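Traven 二氧化碳监测仪 安装与使用手册

第四章 现场安装与首次标定

本章适用于 Traven 室外型大气二氧化碳监测仪（以下简称“主机”）的固定站安装。移动监测车的安装方法见第九章。开始之前，请先读完第二章的安全须知，并确认站点已完成选址登记。

4.1 安装前的准备

1. 核对装箱单。主机、进气管组件、干燥管、标准气减压阀、数据线和接地线分装在不同的袋中，缺件时请勿用其他型号的部件代替。

2. 检查主机外壳。如外壳有凹陷，或进气口密封塞已脱落，请停止安装并联系供货方。

3. 将主机在站房内静置过夜后再通电。冬季从室外搬入的主机，内部光学腔容易结露，提前通电会损坏光源。

4. 准备下列工具：内六角扳手、活动扳手、管剪、检漏液、水平尺、万用表。

5. 在干净的台面上拆袋。小螺丝和 O 形圈请留在原袋内，用到时再取出。 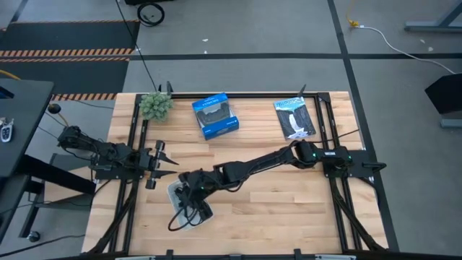
6. 记录主机铭牌上的序列号，填入站点登记表。序列号同时也是数据上传时的设备识别码，填错会导致数据归入其他站点。

注意：干燥管出厂时两端封口。封口一经打开，应当天装入气路。已打开但未使用的干燥管不可隔夜再用。

4.2 进气口的位置

进气口的位置对读数的影响比主机本身的误差更大。固定站的目的是测量有代表性的背景浓度，进气口附近不应有局部排放源。

1. 进气口应高于站房屋顶，并避开空调外机、排风口和烟道。

2. 站点周围如有停车场或发电机，进气口应设在常年主导风向的上风一侧。

3. 植被茂密处，夜间土壤和植物呼吸会使近地面浓度明显升高，日出后又逐渐回落。此类站点应尽量抬高进气口，并在登记表的“下垫面”一栏中如实注明。

4. 进气口朝下安装，装好防雨罩和滤网。沿海站点应使用耐盐雾滤网。

5. 进气管从进气口到主机应保持向下的连续坡度，中途不得有低洼处，否则冷凝水会积存在管内。

示例：Cukstead 站建在河谷边的台地上，最初的进气口装在站房北墙。清晨无风时，谷底冷空气滞留，读数多次升到 468 ppm，午后又恢复正常。进气口移到独立立杆顶端后，清晨的峰值明显降低，但没有完全消失。余下的部分属于河谷地形造成的真实积聚，处理数据时应保留并加注标记，不应删除。

4.3 固定主机

1. 在站房墙面或机架上标出安装孔位。主机两侧及下方须留出通风和接线空间。

2. 装上支架，用水平尺校平，拧紧螺栓。

3. 将主机挂入支架，听到卡扣到位的声音后，再锁紧底部的两颗固定螺丝。

4. 连接接地线。用万用表测量主机外壳与接地排之间的电阻，结果应符合附录 B 的要求。

5. 避免阳光直射主机。站房有窗的，应加装遮光帘。

当心：主机必须先接地，后接电源。拆卸时次序相反。雷雨天气不得进行室外立杆作业。

4.4 连接气路

1. 用管剪将进气管切齐，切口应与管轴垂直，不得有毛刺。

2. 依次连接：进气口、滤网、进气管、冷凝水收集瓶、干燥管、主机进气接头。

3. 接头先用手拧到底，再用扳手拧紧四分之一圈。过度拧紧会使卡套变形，日后漏气。

4. 将排气管引到站房外，出口与进气口分设在站房的不同侧。

5. 启动采样泵，堵住进气口。流量显示应在一分钟内降到零。如不能归零，说明泵前气路漏气，请关泵后逐段检查。

6. 检查标准气一侧时，可加压后在接头处涂检漏液，出现气泡即为漏气。检查后擦净残液。泵前气路工作在负压下，不可使用检漏液，以免液体被吸入光学腔。

注意：站房内有人时，室内二氧化碳浓度远高于室外。即使是很小的泄漏，也会让读数偏高，并随人员进出而波动。如果曲线只在上班时段升高，请首先怀疑气路泄漏。

4.5 布线

1. 电源线与数据线分开走线，交叉处尽量垂直。

2. 数据线接入 Pai 数据采集器的一号口，二号口留给气象传感器。

3. 多余的线缆盘好后收入线盒，不要压在主机或钢瓶下面。

4. 所有线缆两端贴上标签，写明起点和终点。

5. 站房外的线缆应穿管保护，管口用防火泥封堵，防止昆虫和鼠类进入。
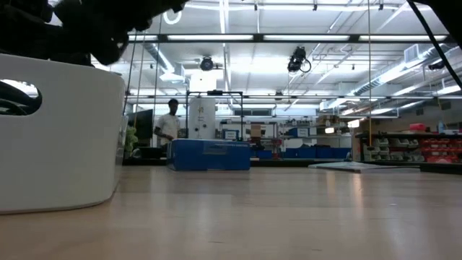
图 4-2 台面左侧的白色塑料箱，箱内为盘绕的黑色线缆

4.6 通电与预热

1. 确认电源电压与铭牌一致，然后打开主机背面的开关。

2. 显示屏依次出现自检项目。任何一项显示“失败”时，请记下代码，查阅第八章。

3. 自检结束后进入预热。预热期间显示的浓度值不可使用，也不会上传。

4. 腔温稳定后，显示屏上的温度符号停止闪烁，此时方可标定。

5. 在“设置”菜单中选择时间标准。所有固定站一律使用协调世界时，不使用当地时间，也不启用夏令时。

注意：采集器与主机各有独立时钟。两者相差超过一分钟时，采集器会在数据中加注时间标记。请以采集器的时间为准，重新设置主机。

4.7 首次标定

标定使用低、高两瓶标准气，浓度应分别低于和高于站点的预期范围。另备一瓶目标气，浓度居中，只用于检验，不参与计算。

1. 检查标准气瓶的证书编号和有效期，把证书上的浓度值输入“标准气”菜单。请按证书抄录，不要取整。

2. 钢瓶用链条或绑带固定在墙上或瓶架上。

3. 安装减压阀，反复冲洗三次，排出阀腔内残留的空气。

4. 先接低浓度气，通气 20 分钟，待读数稳定后按“确认”。

5. 换接高浓度气，按同样的时间通气并确认。

6. 主机自动计算斜率和截距。结果超出允许范围时，屏幕提示“标定未接受”，原有系数保持不变。

7. 通入目标气。读数与证书值之差应不超过附录 C 的限值。

8. 关闭钢瓶阀门，再关减压阀，把气路切换回环境空气。

9. 把标定结果抄入站点日志，并注明操作时的气压和室温。

警告：标准气属于高压气体。开阀时人应站在减压阀侧面，不可正对表盘。站房面积较小时，标定期间须打开门窗，标定废气应排到室外。

当心：钢瓶压力降到附录 C 规定的下限时应立即更换，不可用尽。瓶内压力过低时，气体浓度会发生漂移。

4.8 例行检查

首次标定完成后，固定站按下列周期维护。

每日：在远程页面查看浓度、流量和腔温曲线。凌晨 2 点主机自动进行零点检查，其间的数据缺口属正常现象。

每周三：现场查看冷凝水收集瓶，水位过半时倒空。观察干燥剂颜色，变色部分过半时更换干燥管。

每月：通目标气一次，清洁或更换进气滤网，核对时钟。

每年一月：把目标气瓶送回标定实验室复测，同时更换采样泵膜片。送检期间使用备用气瓶，并在日志中注明瓶号。

南半球站点和高山站点如一月不便进站，可改在其他月份，但各年应固定在同一月份进行，以便比较长期变化。

4.9 数据标记

主机和采集器只记录原始值，不自动剔除异常数据。值班人员可在 Skanoline 软件中添加以下标记：

V：有效。

C：标定或零点检查期间。

L：受局部排放影响，例如附近车辆怠速或焚烧秸秆。

M：维护期间，有人员在站房内作业。

T：时钟偏差。

X：仪器故障，数据无效。

标记 L 须附简短说明。仅凭数值偏高不能标为 L，应有风向、现场记录或其他气体的同步变化作为依据。计算月均值时，软件只采用标记为 V 的小时值。原始文件应永久保存，修改标记时旧标记会保留在历史栏中。

4.10 常见问题

读数持续偏高，目标气检查正常：检查进气口周围是否新增排放源，再按 4.4 第 5 步检查泵前气路。

读数持续偏低：检查标准气浓度是否输入错误，高、低两瓶是否接反。

读数噪声增大：多由采样泵膜片老化或滤网堵塞引起。查看流量曲线，如流量同时下降，先换滤网。

雨后读数跳动：进气管内可能进水。停泵，断开主机进气接头，用干燥空气从主机一端向外吹扫。不可朝主机方向吹气。

数据中断但主机显示正常：检查数据线是否松动，采集器存储卡是否已满。主机内存可保留最近的数据，恢复连接后会自动补传，补传期间请勿断电。

仍不能排除故障时，请导出诊断文件，连同站点日志的最近两页一并发送给供货方。拆开光学腔封条后，保修即告失效。

进气管的更换方法见第五章。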